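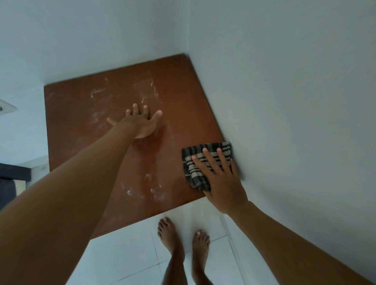
4.2 Camera placement for the wiping task

Wiping was the task on which the camera positions differed most, so it is treated separately from pick-and-place and drawer opening. In wiping, the object that moves (the cloth) hides the part of the surface that matters, and the result of the work is a change in the look of the surface. A camera that gives a good view of the contact may give a poor view of what is left to clean.

We compared three positions: a head camera facing down, a chest camera, and a camera on the right wrist. The same person did each wipe with all three running, so the recordings differ only in viewpoint. The recordings were made in homes, on flat surfaces at or below waist height. In total there were 80 wiping recordings, from which we drew 2,000 still frames for labeling. Fatos Gashi and Yoga Majimbun labeled each frame independently for three items: whether the working hand was fully in view, whether the boundary of the cloth could be traced, and whether the remaining marks on the surface could be told apart from reflections. Where the labels disagreed, the frame was discussed and given a single label.

Figure 3 is a typical head camera frame. Both hands are inside the view, the right one pressing on a folded checkered cloth and the left resting flat on the board. The whitish streaks on the board are easy to see to the left of the cloth, while the surface next to the cloth looks darker. The far corner of the board is also visible where the two walls meet, and this gives the tracker a fixed reference.

Figure 3. Head camera view during wiping of a square brown board. The person's feet are in view near the bottom.

The chest camera gave similar coverage of the hands but lost the near part of the surface whenever the person leaned forward. This was worst for low surfaces, where the person's own arms filled most of the image. We tried tilting the mount down by a further 7 degrees, which brought back the near edge but cut off the far one. We kept the original angle for the rest of the recordings.

The wrist camera gave the sharpest view of the cloth. Folds and loose corners could be traced in nearly every frame. It gave almost no information on where the hand was relative to the edges of the surface, and policies trained on the wrist view alone often wiped past the edge or stopped short of it. On the Rellmont arm this led to contact with the wall in 17 trials. None of these damaged the gripper, but all of them ended the trial.

Two problems with the head view should be noted. First, the person's body is often present in the lower part of the image. Bare feet and shins were sometimes picked up as hands by the Cultilach hand detector, which was trained mostly on tabletop footage. We handled this with a simple rule that discards any detection not connected to a forearm. A fixed mask over the lower part of the image was tested and dropped — the forearms enter the image from the bottom too, and the mask removed them as well. Second, the head moves. When the person looked away from the surface, the view was lost for as long as the glance lasted. These stretches were left in the recordings and marked as invalid.

Glossy surfaces were hard for every camera. A damp sheen and a faint band of dust can produce similar pixel values, and the two labelers disagreed more on this item than on the other two. Changing the exposure did not help much. What did help was the small movement of the head camera, as reflections shift with the viewpoint and marks do not. Labelers who could step through neighboring frames made fewer errors than those given one still.

For the experiments in Section 5 we use the head and wrist cameras together and leave out the chest camera. The head view is used to choose the next stroke, and the wrist view to adjust the pressure and angle of the gripper during the stroke. Both the Denero parallel gripper and the Laing soft gripper were tested with this setup, with no change to the camera mounts between them.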